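Skutano Bench Project: Progress Report to the Melnyk Fund
September 12, 2022
Prepared by Yvette Arsenault, with notes from Vernon Arsenault 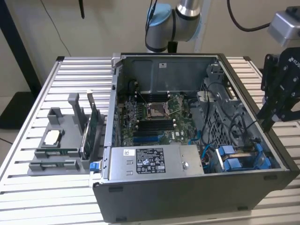

When we wrote to you in the spring, we promised that the next report would be less about plans and more about work done, and I am very glad to be able to keep that promise. The desktop assembly bench is up and in daily use, and we have now saved 1027 examples that passed review. I know the proposal talked mostly about laptops at this stage. Vernon and I went back and forth on that for quite a while, and in the end we felt a full-size tower gave the arms more room to learn in (and gave our operators more room to make mistakes while they got their hands in).

We have settled on 3 tasks for this phase: placing the processor in its socket, seating a memory module, and fitting an expansion card. Each one starts with the part in its own spot in the printed fixture to the left of the computer, and the case lies on its side with the panel off. A person guides the arms through the whole motion, start to finish, and the cameras and joint readings are saved together. Afterward a second person watches the recording and marks it as good, usable with a note, or not usable. We keep the ones with a fumble and a recovery in them, as long as the part ends up where it belongs. Vernon feels strongly about those and I have come around to his view.

The fixture took longer than we budgeted for. Our first version held the memory modules so snugly that the gripper would lift the whole tray along with them, and the second was loose enough that the card leaned. Modard printed the current one for us and was very patient about it. We lost a good part of the summer to this, and you will see it in the schedule.

The processor task is still the hard one. Memory and cards give a little when you push on them, and the operators can feel their way through the motion after some practice. The processor has to be set down flat and square, and our people were often guessing at the last bit of travel. Cirkine has lent us a better wrist camera view for the operator's screen, and the share of recordings we throw out has dropped since then, though I would like another month of numbers before I put a figure in front of you.

On spending, we are within the budget you approved. The one item outside the plan was $3365 for replacement motherboards and spare memory, all of it moved over from the travel line, as your office kindly agreed. Connectors wear out when you use them this much, and we should have seen that coming.

Between now and the end of November we hope to add over 40 hours of recording, most of it on the processor, and to begin changing the position of the case from one session to the next so the system doesn't learn just one layout. Vernon would also like to bring in a second model of tower. I have asked him to wait until the first is finished, and we would welcome your opinion on that when we speak.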